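The Small Kitchen at Metport: A Gallery
2022-12-17
Words and pictures by Siebe Maes

The shared kitchen on the second floor of the Metport building measures 6 square meters, and that figure includes the door swinging inward. It was meant for tea. Over the years it has been asked to produce lunch, one birthday cake and, through most of this past July, a standing argument about garlic.

I have been cooking in it for longer than I planned to. My own kitchen was going to be finished in 2 weeks, according to the man from Vorum, who is a cheerful person and a poor judge of time. So I learned to cook on a tabletop, and I kept notes, and the notes got long enough that Sanne Lambrechts asked for them in writing so I would stop reading them to her.

A word on vegetables. Most of them forgive you. A potato left in too long becomes a crisper potato, and a carrot hardly notices. Eggplant keeps score. Take it out early and you get something with the bite of a bath sponge. Take it out late and you get soup in a leather bag, which happens to be what you want for the dip, so late is the safer mistake.

The dip is why any of this started. Marcela Danko brought a bowl of it to the spring meeting and left with the bowl scraped clean and no recipe given to anybody. I have been trying to copy it ever since. My versions have been described as "close," "brave" and "is this the warm one?"

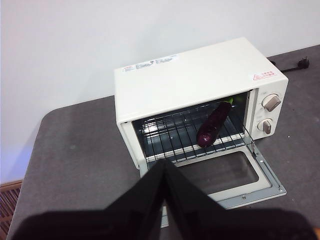 Eggplant on the rack, small white oven, door down. Two knobs to choose from, and I have opinions about both.

You have to prick it first, Anas Awad wrote when I passed my notes around. Six or seven jabs with a fork, all the way around, or one day it will go off like a balloon and you'll be picking seeds out of the ceiling. He also thinks 15 minutes a side is nonsense and that you should turn it whenever it looks bored. I have tried to work out what a bored eggplant looks like. I turn mine when I remember.

Anas is right about the fork, though, and I have moved it to the top of the instructions, where Gerrit Coppens might read it. Gerrit doesn't read past the top of anything.

The rest goes like this, for one good-sized eggplant:

Heat the oven properly before anything goes in. Small ovens lose their nerve every time you open the door, and I open the door a lot.

Put foil or a tray underneath. I skipped this once and spent the evening with a scouring pad.

Roast it whole, as hot as the thing will go, turning now and then, until it has slumped and the skin has wrinkled. Mine took 48 minutes the first time and over an hour the second, same setting, and I've given up looking for the reason.

Let it cool in a colander. Split it, scoop it out, throw away the skin and whatever liquid has collected. People will tell you the liquid is flavor. Taste it and get back to me.

Mash with a fork. Lemon, salt, a spoonful of tahini, one clove of garlic. Marcela, I suspect, uses two. The people who work nearest the kitchen have asked me to stay at one, and they asked in a note taped to the kettle, so I take it seriously.

As for the tahini, I buy the Asar jar from the shop on the corner because it's the only one they stock. It separates. Stir it from the bottom with a knife, and don't wear anything you like.

The final tasting took place at Sanne's desk, with flatbread. She ate some, looked out of the window for a while, and said it needed smoke. A gas flame would do that, she said, or a grill on a balcony. The kitchen at Metport has neither, and the Vorum man tells me mine will be electric.

The Jacobs brothers downstairs have a grill. I've sent them an email.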